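I've had the Vunon grasp logger going since March, and I'm fonder of it than I expected to be! It saves each pick our arm tries in the bin, good or bad, with the camera view and the joint positions, so the learning side has something to chew on. We're at 2,155 picks now.

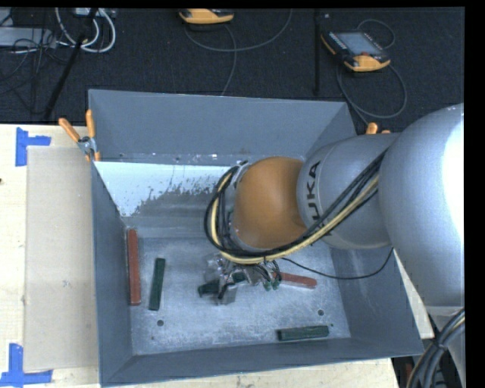

Setup took me 2 evenings (the manual is thin, but Karim Ait Ali at Vunon answers email quickly, bless him). My one real gripe is labeling. You can only tag 500 picks at a time, and then it wants a restart, which gets old fast. Still, I'd buy it again, and I've already told the folks at Calwood so.

Mereana McAlister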